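Drorkinero releases version 2 of its two-arm task planner

Drorkinero has released version 2 of Gresitetti, its planning and control package for two-arm tabletop robots. The main change is in scheduling. Earlier builds planned each arm separately and resolved conflicts at run time by stopping one of them. The new planner treats both arms as a single system and assigns time slots in the shared part of the workspace before motion starts.

Replanning after a moved object now takes 155 milliseconds on the reference computer, according to the release notes. The joint control loop stays at 1000 Hz. Grasp definitions have moved out of the code and into text files, and 17 of them ship with the package, covering trays, cups, lids and small parts such as coffee capsules.
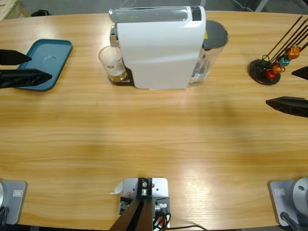 Mohammed, an integrator that tested a pre-release build, said the shared time slots had removed most of the stops it used to see when both arms worked close together, but that the log viewer still showed the two arms on separate clocks, so tracing a late grasp meant lining up the records by hand. It also asked for clearer messages when the planner rejects a grasp.

Drorkinero says a common clock for the logs is planned for the next minor release. Perception is unchanged: clear plastic and glass still need a stored model, as depth readings on those surfaces are not reliable enough for the planner to use directly.

Configuration files from version 1 have to be converted with the supplied tool. Custom grasps written in code are not converted and must be entered again. The Ustevholm simulator plug-in will follow in October.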